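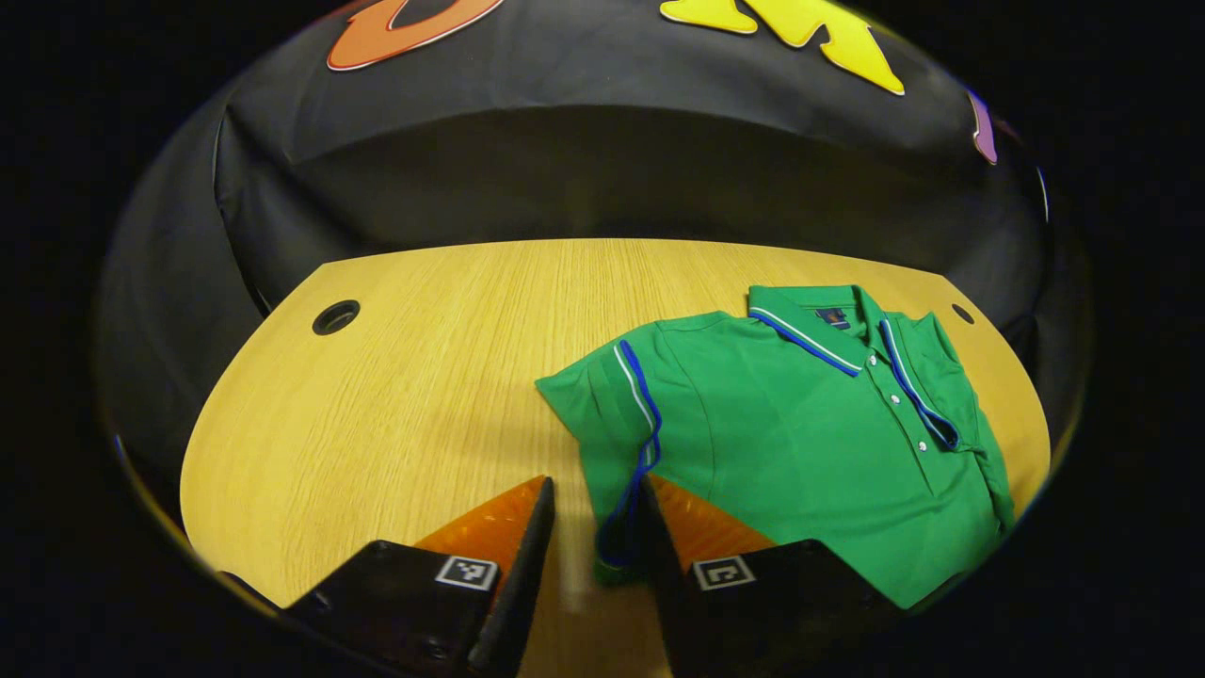 접힌 반소매 폴로 셔츠의 왼쪽 소매 부분에 접근하는 핸드헬드 그리퍼. 손목 카메라 시점.

Fident 핸드헬드 그리퍼 키트 FH-2
의류·직물 취급 작업용 시연 데이터 수집 장비

제품 개요
FH-2는 작업자가 손에 쥐고 조작하는 2지 그리퍼와 광각 카메라를 일체화한 수집 키트이다. 로봇 암 없이 파지, 접기, 펼치기, 옮기기 동작을 기록하며, 기록된 궤적은 동일 규격의 핑거를 장착한 로봇 암용 정책 학습에 사용한다. 공급사는 Grostodside이며, 국내 주문과 교정 서비스는 Deschamps에서 접수한다.

핑거부
핑거는 반투명 주황색 플라스틱 핀과 끝이 좁아지는 검은색 고무질 팁으로 구성된다. 핀은 접촉 시 대상물 쪽으로 휘어 하중을 분산시킨다. 팁은 얇은 원단의 가장자리를 상판에서 들어 올릴 때 사용하는 부분으로 소모품에 해당한다. 팁 표면에 보풀이나 섬유 가루가 쌓이면 마찰력이 떨어지므로 세션 종료 후 마른 천으로 닦는다. 유기용제는 사용하지 않는다.

개폐 폭 측정
좌우 핑거의 검은색 베이스 블록에는 정사각형 흑백 마커가 하나씩 부착되어 있다. 소프트웨어는 영상에서 두 마커의 위치를 검출해 핑거 간격을 계산한다. 별도의 엔코더 배선은 없다. 베이스 블록은 유광 마감이므로 강한 직하 조명에서는 반사광이 마커 영역에 겹치지 않도록 조명 각도를 조정해야 한다. 마커가 긁히거나 들뜬 경우 해당 블록을 교체하고 간격 교정을 다시 수행한다.

카메라
광각 렌즈를 사용하며 영상 주변부에 왜곡이 발생한다. 테이블 모서리와 같은 직선은 바깥쪽으로 휘어 기록된다. 원본 영상은 보정하지 않은 상태로 저장되고, 렌즈 계수는 세션 파일에 함께 기록된다. 왜곡 보정은 변환 단계에서 선택할 수 있다.

의류 작업 시 권장 사항
상판은 무광에 가까운 단색 또는 결이 고른 목재면을 권장한다. 의류와 상판의 색상 차이가 클수록 가장자리 라벨링 시간이 줄어든다. 칼라나 소매단에 줄무늬 배색이 있는 폴로 셔츠는 접힘 방향을 확인하기 쉬워 초기 교육용으로 적합하다. 단추 여밈부는 팁이 걸릴 수 있으므로 파지 지점에서 제외한다. 소매를 집을 때는 한쪽 팁을 상판에, 다른 쪽 팁을 원단 위에 두고 간격을 좁힌다. 누르는 힘이 과하면 아래쪽 겹까지 함께 집힌다.

소프트웨어
수집 프로그램 Prernarero가 기본 포함된다. 세션 기록, 마커 검출 점검, 구간 분할, 내보내기를 지원한다. 마커 검출이 13프레임 이상 연속으로 실패한 구간은 자동으로 표시되며, 삭제 여부는 사용자가 결정한다.

기본 구성
그리퍼 본체 2대
예비 팁 3쌍
교정판 1장
충전 케이블 및 운반 케이스

유지 관리
팁 권장 교체 주기: 개폐 2000회
간격 교정: 팁 또는 베이스 블록 교체 시마다
렌즈 점검: 매 세션 시작 전

주문 및 납기
키트 단위로만 판매하며 본체 단품은 취급하지 않는다. 예비 팁과 베이스 블록은 개별 주문이 가능하다. 11월 출하분부터 운반 케이스 내부 완충재가 변경되며, 기존 케이스와 외형 치수는 같다. 견적 요청 시 사용 예정인 로봇 암의 플랜지 규격을 기재해야 한다.

문서 개정일: 2024년 9월 12일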